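Chiyo Honda
30 September thread: the quiz show pilot I sat through and you never will

1/ Right, I've been meaning to tell this one for ages, so put the kettle on. Years back I was in the audience for a celebrity special of a game show called Lakstead, and it never went out. Not one minute of it.
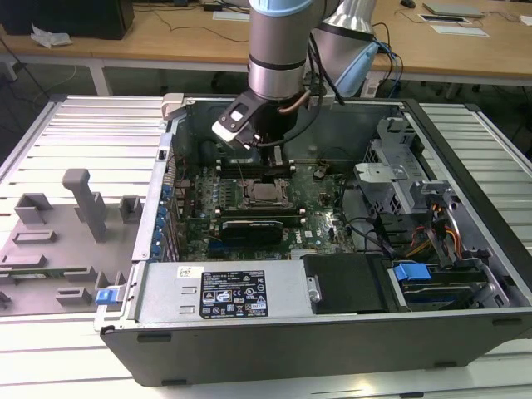
2/ The guest was Tsutomu Nakajima, the retired goalkeeper - lovely man, enormous hands, terribly nervous. Itsuki Tsuchiya was hosting, in that mustard jacket he wore for everything back then.

3/ They'd squeezed 200 of us into the Higuchi studio and it was boiling. We were there from lunch until gone ten at night, and all we got was a biscuit and a carton of squash. I did make a friend in the queue though, and we still swap Christmas cards!

4/ The idea was that the guest answered questions about their own career, and the audience voted on whether they believed them. Nakajima was asked if he'd ever let a goal in on purpose. He went very quiet, then said yes, once, in a friendly, for a team mate's birthday.

5/ Well, you should have heard the gasp. 115 of us voted that he was fibbing (me included, sorry Tsutomu) and he looked so hurt that Tsuchiya stopped and gave him a hug.

6/ We were told it would be on in November. November came, I'd set the recorder and rung my sister, and they put out a repeat of the cookery one instead.

7/ If anybody else was there that night, or has a ticket stub tucked in a drawer, do send me a message. I'd dearly love to know whether he won the caravan, as I had to run for the last bus before the final round.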